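Visit to the Recycling Yard in Zulldale, October 13, 2021

We left Beltberg early because the bus to Zulldale goes only two times in the morning, and the second one comes too late for the open day. The trip takes 31 minutes if the driver does not wait at the railway crossing. He waited. I had a seat by the window and saw mostly fog, and then the long green fence of the yard, which starts well before the bus stop.

The yard belongs to a firm named Juška. They take in household waste from the town and from the villages on both sides of the river. Once a year they open the gate for visitors. I wanted to go already last year, but then it was canceled, so I was glad when Dariusz Michalski wrote to me that there were still free places in the morning group.

Our guide was Gediminas Kazlauskienė. She has worked there 15 years and speaks quite fast, so I lost some of the numbers. We got orange vests and had to write our names on a list. Dariusz got a vest for a child and wore it the whole tour without a complaint.

First we went to the scale. Every truck drives on it when it comes in and again when it goes out, and the difference is the load. A small car trailer with garden waste stood on it while we were there, and the display showed 972 kilos, trailer and all. The owner looked surprised at so much attention.

After that came the paper hall. I did not expect it to be so quiet. The paper is pressed into bales and the bales stand on top of each other up to the lamps, and they take away all sound. It smells like an old school. Gediminas explained that wet cardboard is the biggest trouble in fall, and that pizza boxes with cheese on them should go to the other bin. I asked about envelopes with plastic windows. They are allowed, you can leave the window in.

The glass place is outside, and there it is the opposite, you can't hear your own words. We stood behind a wall and watched one truck empty itself. Green, brown and clear glass are kept apart, but she said that blue bottles always make people nervous. They go with the green.

The part I liked best was the small building for special waste, where they keep paint, lamps, oil and batteries. People are often not sure about batteries, and I was one of them. At home I had a jar of them in the kitchen for years. Gediminas told us to put tape over the ends of the flat square ones and of all lithium ones before we bring them. Swollen ones must be handed to a worker and not thrown in the box. The normal round ones can come as they are.

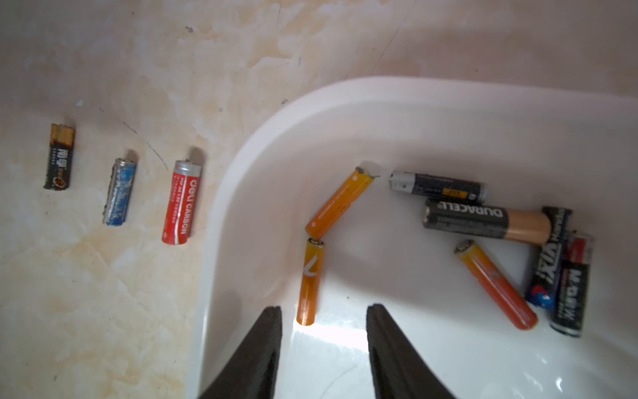

Used batteries, some already in the white tray.

In this building we also met Aigars Liepiņa, who is responsible for the lamps. He showed us how the long tubes are packed so they don't break on the road. Someone in the group wanted to know if old light bulbs, the kind with a wire inside, belong there too. They don't, they go to the normal trash. I had brought four of them in my bag and carried them home again.

At the end of the tour is the exchange room, called Karero, where you can leave things which still work and take other things for free. There were many cups, a sewing machine, skis, a great number of lampshades. Dariusz found a bread box. I took a German cookbook with some pages glued together, and I still did not find out what is on them. The room is open also on normal days, only in the afternoon, and you don't need to live in Zulldale.

Coffee and pea soup were served in the garage. The soup was good but they ran out of spoons, so the last people in the line had to wait until others were finished. I talked there with Ott Stankevičius, an older man from the town who comes every year. He remembers when the place was only a hole in the ground with birds over it. He thinks about 100 visitors came this time, more than before.

Some practical things if you want to go next year. Registration opens in September and the morning groups are full first. Wear closed shoes, in sandals they will not let you into the glass area. There is a toilet by the scale and none after it. Parking is on the grass across the road, and it was very soft after the rain. The bus back to Beltberg stops on the same side as the gate, although the sign is on the other side. We stood at the sign and had to run.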